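Notebook, Rodik workshop
September, started 8.40

Third go at the oak gall ink. The last batch went on pale and stayed pale, and Rok thinks the galls were too old. Nermina brought a fresh bag from Inau, smaller and darker than the ones we had, with no worm holes in most of them. Crushed them in the cloth with the mallet as before. Left the pieces coarse this time. The fine powder blocked the filter in batch two and I lost most of the morning to it.

Weighed out 542 g of crushed gall and put it in to soak in rainwater from the back butt, lid on, away from the window. Velimir wants to try half of it with white wine, as in his old recipe. Told him he can have the leftover galls. 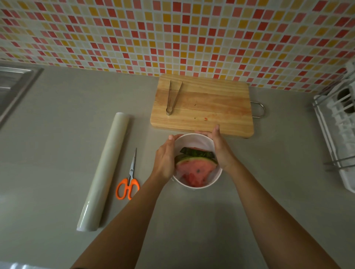 The iron sulphate is from the new Fosis tub. It is a cleaner green than the old stuff, which had gone rusty on top. I have thrown the old one out and written the date of opening on the lid. Please keep the lid tight, it was only resting on when I came in.

Gum arabic: still lumps. Adom's way is to tie it in muslin and hang it in the jar overnight, and I will do that from now on. Stirring it in warm water made a skin and I had to strain it two times.

11.15. Test strips from batch two, the ones pinned inside the cupboard door. The strip on the rag paper has darkened a good deal and is now close to black. The strip on the cheap copier paper is brown with a halo. So the ink may not have been as bad as I wrote in the last entry, and I should have waited before blaming the galls. Rok to be told. 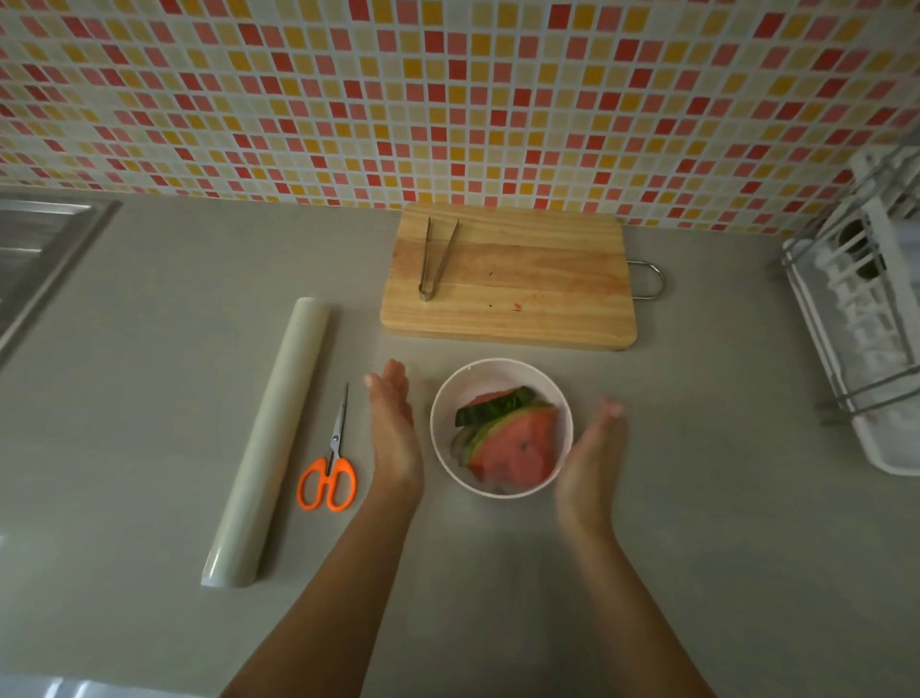
Steel nib spoiled again. I left it in the ink over lunch and the tip is pitted. Use the Ibrahim dip pens for tests and rinse them straight after. There are 2 left in the drawer.

Slavica asked if we can have enough for the parish register copies. At one small bottle per clerk we would need a double batch, and I don't want to promise it before the pH is sorted. Batch two read lower than I like. Eggshell was suggested. Will try a pinch in a side jar and keep it apart from the main lot.

To do: strain the soak, label the side jar, order filter papers, cut more strips of the rag paper. Velimir has the good scissors.

Rodik workshop notebook | Contact: Slavica Vasić | Back to top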